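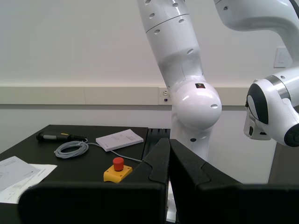 Lightfoot work table, black top

Last updated: December 19, 2023
14 shares | 6 comments

We've been selling work tables at Polley for long enough to have strong feelings about them, and the Lightfoot is the one we keep for ourselves. It's a plain black table for people who work with small things: repairs, wiring, model making, cutting out, sorting, testing, gluing on a day when you're feeling patient. You can put a lamp at the back and a corded tool within reach and still have a proper clear patch in the middle to work on. We love it!

The black top

People ask for other colors and the answer is that the Lightfoot comes in black. We tried a pale top years ago on an older model and sent most of them back to the maker. Small bright parts show up beautifully on black – screws, washers, pins, snips of wire, white plastic bits – and once you've worked on a dark surface for a week a pale one feels like staring at a window. If most of your parts are black too, lay down a sheet of white paper or a light cloth and work on that. Leanne Garside in our workshop does this all the time with cable ends and little black connectors, and she keeps a stack of old place mats for it.

What a black top does show is dust. Pale dust especially, and flour if you're using it in a kitchen (a few of you are). Wipe it with a damp cloth and then a dry one. Plain dish soap in warm water is fine for greasy fingerprints. Please leave the furniture polish in the cupboard, it makes the surface slippery and then nothing stays where you put it.

Height and legs

The standard height is 700 mm, a little lower than a lot of work tables. We like it low. You can sit at it on a normal chair with your elbows comfortable, and you can stand over it for a few minutes when you need to look straight down on something. If you stand all day, it's too low for you and we'd steer you toward the Zollano, which has taller legs and the same fittings underneath.

Each foot screws in and out for uneven floors. Turn them by hand, check the table doesn't rock, and then nip the lock nut up against the leg. Do go back and check after a couple of weeks, particularly on carpet, where everything settles.

Working with corded tools

So much of what goes on a bench has a cable coming out of the end of it, and the cable is usually what causes the trouble. There's a clip rail under the back edge of the table that takes the slack. Push the cable up into a clip with enough free length to reach the front corner and no more, and the tool stops dragging itself off the table.

Park the tool at the back with the cable end pointing to the side, so that the short stiff sleeve where the cable goes in isn't pressed against a wall. Those sleeves are there to stop the cable bending sharply and they do a good job, but they don't like being squashed for months on end. A tool with a bright band on it is a joy on a black table, by the way. Carol Fothergill put yellow tape around the handle of every black thing in our workshop one October and we stopped losing them under our own sleeves.

Anything that gets hot needs its own stand or mat. The top will put up with a warm mug. It won't put up with a soldering iron laid straight down on it, and we can't replace a top for that reason.

Putting it together

The Lightfoot arrives in 2 boxes, one with the top and one with the legs, rail, feet and fixings. They normally turn up together. If only one does, give the other a day before you call us, then call us.

It's an easy build but please get someone to help you turn it over. Work upside down on a blanket or the opened-out carton. Start all the leg bolts by hand before you tighten any of them, otherwise the last leg never quite lines up and you end up undoing the lot (ask me how I know). The clip rail goes on last. The hex key in the bag fits everything except the lock nuts on the feet, so have a small adjustable wrench handy.

Things we get asked

Can two tables go side by side? Yes, and it's a lovely setup. Level the first one, bring the second up to it, and adjust the second to match. There's a joining plate you can order if you want them held together, and it fits into holes that are already there on the underside.

Can I clamp to it? Yes, from the front or either side. Put a scrap of wood or card between the clamp and the top or you'll leave a ring. You can't clamp along the back, the rail's in the way.

Does it come with a drawer? No. We've had drawers on tables before and they fill up with dead batteries. A tray that slides under the table on the floor is handier and costs very little.

Will it scratch? With a knife, yes. Use a cutting mat for blades. Small scuffs usually soften with a damp cloth, and deeper ones you'll learn to live with. Ours has plenty and we've grown fond of them.

Guarantee and spares

The frame and legs carry a 5 year guarantee. Tops are covered against faults when they leave us but not against knives, heat or solvents. Feet, clips, bolts and lock nuts are all sold singly and we keep them on the shelf, so there's no need to buy a whole fixings bag for one lost clip.

See it first

There's a Lightfoot set up in our Didthorpe showroom with a Zollano next to it, and you're very welcome to bring along whatever you work on and try it at both. Bring the chair too if it'll fit in the car – sitting at the table in your own chair tells you far more than a tape measure does. Parking is behind the building and the side door is the one without the step.

6 comments
Share this page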